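Dremovura 2: a grumpy user comes round (mostly)

Posted Jan 1, 2022

I've been using Dremovura since last April, when our team moved off the pile of home-made scripts we'd been calling a toolchain, and I keep promising people a proper write-up. So, finally, with tea in hand.

If you haven't met it, Dremovura is a desktop program for going through demonstration recordings. You load your head camera video and whatever hand tracking or joint data goes with it, it lines everything up on one timeline, and then you chop it into steps and label them before any of it gets near your training code. That's it, really. It doesn't train anything and it doesn't drive the robot. I like that! I've had enough of programs that want to run my whole life.

Setting up took me one morning, and most of that was my fault for skipping the page about clock offsets. Please read that page. My video and tracking were out of step by a visible amount, so every grasp label landed in mid-air, and I spent far too long blaming the segmenter before Wekesa Simiyu leaned over and asked whether I'd set the offset. I had not. The program could have warned me, mind you, and a review is exactly the place to say so.

The automatic segmenter is the bit everyone asks about. It watches hand speed and the distance between hand and object, and puts a cut wherever it thinks one action ends and another starts. On big, plain jobs (moving boxes, opening drawers) I hardly touched its cuts. Our work is mostly small desk stuff, though, sorting and tidying clips and little tubes, and there it gets jumpy. When both hands are busy close together it can't decide which one owns the action, so you get a flurry of tiny steps that all need merging by hand.
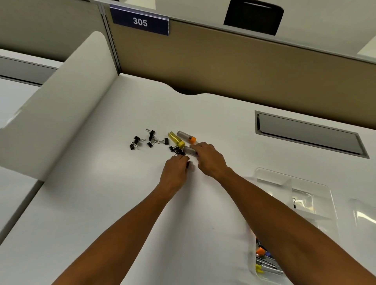

Merging is at least quick. You drag across the steps, press M, and type a name, and it remembers the names you've used before. Version 2 also lets each hand have its own label track, so the left can be "pinch clip" while the right is "hold tube", and the two don't have to start or stop together. In the old version you had to pick one hand and pretend the other was on holiday. This alone was worth the upgrade for me.

Object tracking I'm less sold on. Black things lying next to other black things get their identities swapped the moment a finger passes over them, and see-through plastic seems to drift in and out of existence. You can pin an object's identity on a given picture and it will carry that forward and back, but you'll be pinning a lot. Leonie Grube on our team gave up and labels clips as one group, "clips", and her policies don't seem any the worse for it. I'm stubborn and still pin them.

Export is good. You choose your step length and image size, it writes out tidy files, and there's a check that flags any step where a label has no matching tracking data. One annoyance: a batch is limited to 1,024 clips (video clips, not the office kind, I do realise that's confusing in this review) and it only tells you after you've pressed the button. Split your jobs beforehand.

Speed is fine on my desktop and sluggish on my laptop, especially scrubbing backwards. The undo history goes back up to 3 sessions, and that has saved me more than once, most memorably when I renamed every "release" to "relase" and shut the lid.

I did try Erkine before this, and it's the prettier program by a mile. Its timeline is lovely. But it wanted everything uploaded, and its label format needed a converter that Bautista Quiroga wrote for us and then had to keep rewriting. Dremovura works from a folder on your own disk and reads our tracking files as they are, so that settled it.

Support has been decent. I reported a bug where the right hand's labels shifted after a merge, got a reply from a real person, and the next update fixed it. The swapped objects, they say, are being looked at.

I'd give it four out of five. The missing star is for the tracking, and I'd knock off another half for that offset business if I hadn't already told you to go and read the page.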